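Unit 4 handout: Comparing end effectors on household tasks
Instructor: I-hsuan Tsao. Lab section: Theresia Zürcher

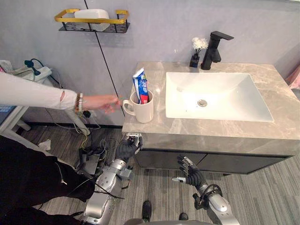
In Unit 3 the parallel gripper and the multi-fingered hand were compared on blocks and cylinders. Those objects are symmetric and rigid, and they hide most of the differences between the two end effectors. Unit 4 repeats the comparison on the bathroom vanity station, where a mug and a tube of toothpaste are used as the test objects.

4.1 Test conditions
Each pair runs both end effectors under the same controller (Pivinis, default gains). Do not retune between end effectors. A trial starts with the arm at the ready pose and ends at release or after 60 seconds. Run 19 trials per end effector per object.

4.2 Grasp types
Mug: handle grasp, rim pinch, or power grasp around the body. The parallel gripper is limited to the first two on this station. Handle direction matters. With the handle facing left, a left-arm approach reaches it directly, and the right arm has to cross in front of the body of the mug.
Tube: pinch at the crimped end. When the tube stands in the mug cap down, the crimp is the only part clear of the rim on every trial. Lift vertically until the cap clears, then translate.

4.3 Clearance
The controller's collision model contains the countertop, basin and faucet. It does not contain the vase. Plan left-arm paths with the elbow low and keep the wrist in front of the counter edge during approach. Minimum finger spacing from the counter front is 130 mm at the ready pose.

4.4 What to record
Log time to first contact, grasp type, number of regrasps, and outcome (held, slipped, dropped, timeout). A regrasp is any full loss of contact followed by a second closure. Adjusting one finger is not a regrasp. Use the Dostgate template, form 1071, one sheet per end effector.

4.5 Known problems
The thumb on the Pyo hand can stall short of full opposition after a fast close. Open fully and rehome before the next trial. Mark stalled trials S and leave them out of the means.

Reading: Brakcombe lab notes, sections 2 and 5.
Reports due 25 October 2019.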